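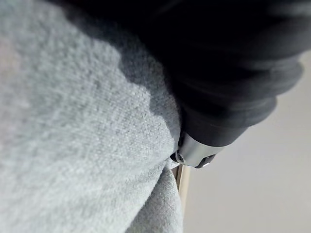 Wrist cam, grey cloth, collar hard up against the fabric.

Notebook, Tindall Road robotics club, March. Entry 18.

Cloth task for the Gurora student round. Rules sheet says "a soft household item", so everyone will bring a tea towel and we, in our wisdom, have picked the fluffiest grey thing in the cupboard.

Started at 4.10 pm, which on paper was 3.30. Ran the Pullov script as left last time. It loads, it homes, it prints a cheerful green line and then it closes the fingers well short of the cloth. Offset was still set for the foam blocks. Changed z by 6 mm and wrote it on the whiteboard as well, having learned what happens to numbers kept only in the script.

Main trouble is the view. Once the arm is in close, the black housing takes the whole upper right of the picture and goes to mush, and its shadow lands on the very bit of cloth we want to look at. The edge finder adores that shadow. It has a lovely wavy outline and looks far more like a fold than any of the real folds do. Grernarix (the vision code, named by a vote I lost) gave it top score in nearly every run.

Tried:
- desk lamp from the left: shadow moves, edge finder follows it like a duckling
- threshold down: finds everything, including the fuzz
- threshold up: finds nothing, very quickly
- masking out the corner where the housing sits: best of the lot, keep

With the mask on, 10 runs, up to 4 decent picks depending on who is judging "decent". The rest slid off or took hold of one loop and pulled. Frames saved up to number 1249, mask settings in the same folder.

The little screw on the collar is on the cloth side in this pose. Check it for snags before blaming the code again. I blamed the code for most of the session.

Next time:
- charge the laptop – it went at 5.40, mid-run
- turn the wrist a quarter and see where the shadow goes
- try a tea towel, quietly
- ask Gurora if the cloth may start bunched up or has to be flat. The rules say "presented", which could mean anything up to and including gift-wrapped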